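How to Cut Back on Salt Without Starting Over in the Kitchen 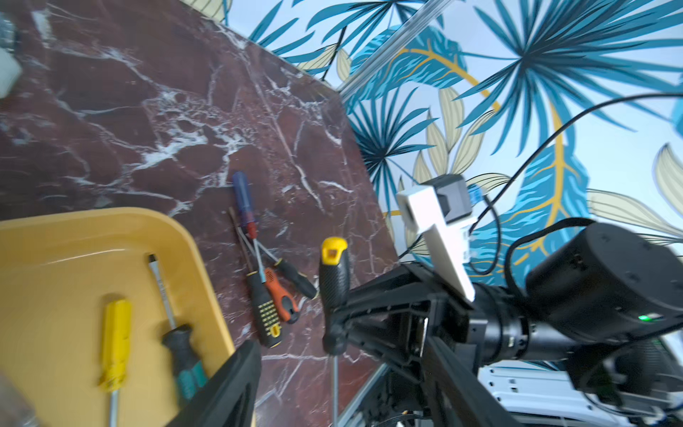
Two screwdrivers in a yellow tray on a dark marble tabletop.

Most of the sodium in a typical diet comes from packaged and restaurant food. The salt shaker accounts for a smaller share. A plan that deals only with the shaker will therefore change the daily total very little. The procedure below starts with a written record and works down from the largest sources.

Before you begin

Talk to your doctor first if you have kidney disease, heart failure, or low blood pressure, or if you take lithium or a water pill. Do not use a potassium-based salt substitute without asking. It can raise blood potassium to an unsafe level in people with reduced kidney function and in people on certain blood pressure drugs.

Step 1. Keep a four-day record

Write down everything you eat and drink for four days in a row, including at least one day when you eat out. Record the product, the amount, and the sodium in milligrams. Use the amount you ate, not the serving size on the label. A can of soup is often listed as two servings.

If the label gives sodium per serving, multiply:

sodium eaten = sodium per serving x servings eaten

For restaurant meals, check the chain's nutrition page. If none is available, enter the closest packaged product and mark the line as an estimate.

Step 2. Find the average

Add the four daily totals and divide by 4. The general limit for adults in the United States is less than 2,300 mg per day. Your doctor may set a lower one.

The sample record used for this page was kept by Eugénie Royer in September. Her average was 2992 mg. Her highest single day, the one with a restaurant dinner, is included in that number.

Step 3. Rank the sources

Sort all entries by sodium, highest first. Combine repeats, so that bread eaten on four days becomes one line. In the sample record there were 18 lines after combining. Bread, deli turkey, canned soup, and bottled dressing were at the top. None of these tastes especially salty except the soup -- bread adds up through quantity.

Step 4. Change one line at a time

Start with the top line and make one change:

Bread: compare labels by weight, as slice sizes differ.
Deli meat: replace with chicken or beef cooked at home and sliced cold.
Canned beans and vegetables: drain and rinse under running water.
Soup: buy a version labeled "low sodium" (140 mg or less per serving). "Reduced sodium" only means 25 percent less than the regular product, and the result can still be high.
Dressing: mix oil and vinegar with mustard, and measure the mustard.

Keep each change for two weeks before making the next one. Taste for salt adjusts slowly, and several changes made together are hard to keep.

The first change in the sample record was a different bread, which brought the average to 2907 mg. That is a small drop and still over the limit. The soup and the deli meat were next on the list.

Step 5. Repeat the record

After the fourth change, keep another four-day record and compare averages. Use the same method for estimates both times.

Text by Loïc Collet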